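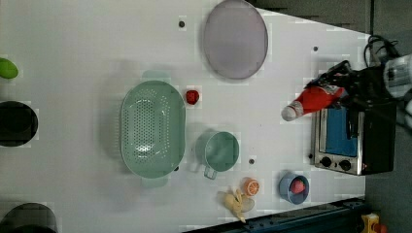
4.2 Regional names for draining vessels

The second group of words in our survey concerns vessels that are used to separate food from water. In the Pumerville material this group gave the largest number of competing names, and it was also the group where the answers of older and younger speakers were most different. We received 1134 usable answers from 354 households. Many households gave more than one name, and we kept all of them, in the order in which they were written.

The most frequent name was "colander", followed by "strainer". Previous work on household words often treats these two as a simple pair, where one is the formal word and the other the everyday word. Our material does not support this view. Speakers who gave both names usually explained that they mean different things to them: the colander has larger holes and stands by itself in the sink, while the strainer has a fine mesh and is held in the hand. Speakers who gave only one name used it for both things and did not feel that a word was missing.

Shape seems to play a smaller role than we expected. An oval colander with flat handles at the two ends and rows of small round holes, like the one in Figure 3, was named "colander" by most speakers, in the same way as the round type. A small number of speakers wanted to add a word before it, for example "long colander" or "sink colander". We counted these as the same name, although one could argue that the longer forms are beginning to live their own life.

Figure 3. Kitchen items and toy foods on a white tabletop, with a pale green oval colander and a large round lid.

The word "drainer" needs a separate comment. It was given by 17 households, all of them on the east side of the river, in the part of town that grew around the old Mockus cannery. In this area the word was used inside the cannery for a wide metal tray with holes, and several older speakers remembered it from there. We believe that it moved from the work floor to the home kitchen, but we cannot prove the direction, because the written sources from the cannery are few and mostly concern wages.

Lids gave a much simpler picture. Nearly all households answered "lid", and the only real competitor was "cover". The choice between them did not depend on age. It depended on the material of the vessel - a pot has a lid, but a bowl in the refrigerator has a cover - and this pattern was the same in both parts of the town.

The Diritard word list, with its 4000 entries, contains neither "drainer" in this meaning nor the compound forms with "sink". For this reason we could not compare the age of these forms with our other groups, and they are left out of the comparison in Section 5.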